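Robot Good Practice Group – notes from our June 2022 meeting

Present: Revathi Alva (chair), Harish Subramaniam, Nour Sleiman, Noman Warraich, and me, Senthil Salian, typing as fast as I can. Apologies if I've squashed anyone's point into half a sentence – shout and I'll fix it before these go in the shared folder.

1. Last meeting's notes

Approved, with one change. Noman wanted it on record that he did not agree to rewrite the whole naming guide, only the page on log files. Fair enough, I got carried away! Changed.

2. The simulation-first rule

This took up most of the meeting, so bear with me. Our current rule says any new arm routine has to be run in simulation before it goes near the real cell at Tolthorpe. Everybody likes the rule. The trouble is that it doesn't say what counts as a run, and people have been reading it very differently. Harish went through the sign-off sheets and found 153 routines marked as simulated, and 49 of those had one single run behind them. One! Revathi went a bit quiet at that.

Nour said one run is fine for a tiny change, like a slower speed on a move we already trust. Harish said that's how tiny changes turn into big ones. We went back and forth on this for a good while (I had finished my coffee and most of Noman's cookies by then) and landed on this wording, which I read back twice:

A routine counts as simulated when it has been run from at least three different starting poses, with the gripper both open and closed, and when someone other than the author has watched a full run.

Noman asked if "watched" could mean watching a recording. Yes, as long as it's the full run and the scene file is saved with it.

3. Approach height and open-gripper checks

Nour has been working on the tabletop scene and wants a standard hold point, meaning a place above the work where the arm stops with its fingers open and does nothing until the next command. She'd like it written into every pick routine. I'm all for it.

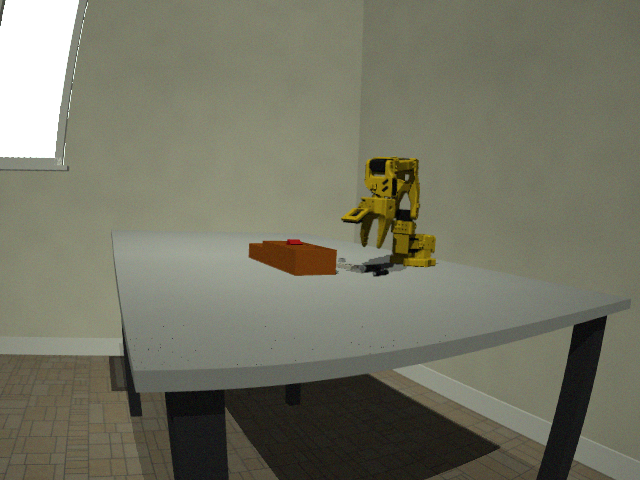

Yellow arm, gripper open and empty, with the orange-brown block or box on the same table.

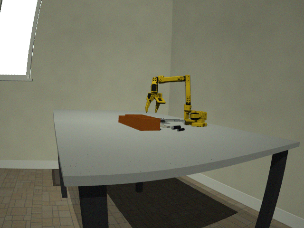

Harish's worry was the fingertips. If we measure the hold height from the wrist, then swapping the fingers changes the real clearance and the number in the file stays the same, looking perfectly innocent. He's right, and I've made that exact mistake myself on the Koster job. So we agreed that height is always measured from the lowest fingertip with the gripper fully open, down to the highest thing in the work area. It does not get measured to the tabletop unless the tabletop is bare.

We did not agree on the number. Nour wants 32 millimeters, Harish wants 46, and Revathi said she wasn't going to pick one by splitting the difference. Nour will try both and bring back the results. Until then please use the bigger one.

There was also a side chat about small parts near the base. Noman thinks anything inside the arm's reach should be in the scene file, even if the routine never touches it, and I think most of us were nodding. Revathi asked him to write two or three plain sentences for the guide. He sighed, but he's doing it.

4. Scene files and who owns them

Short one. When a scene gets changed, the person who changed it puts their initials and a line about what moved in the notes field. We already say this in the guide and we already don't do it, me included. Harish offered to have Ludix refuse a save when the notes field is blank. Carried, with some grumbling from my end of the table.

5. The Groltano checklist

Revathi has read the draft from the Groltano team and likes it, apart from the length. Nearly every page has a signature box. She thinks we could borrow their section on emergency stops as it stands (with their okay, obviously) and leave the rest for now. Nour asked if their stop test covers a stop in the middle of a grasp, with something in the fingers. Revathi wasn't sure and will ask them.

6. Any other business

Noman asked if sign-off sheets can go fully digital. General cheering. Revathi will check that the old paper ones still have to be kept.

Who's doing what

Nour – test both hold heights, report back
Harish – blank-notes block in Ludix
Noman – wording on small parts within reach, plus the log file page
Revathi – Groltano stop section, paper sheets question
Senthil – put the new "simulated" wording in the guide and email everyone

We'll next meet in September, same room.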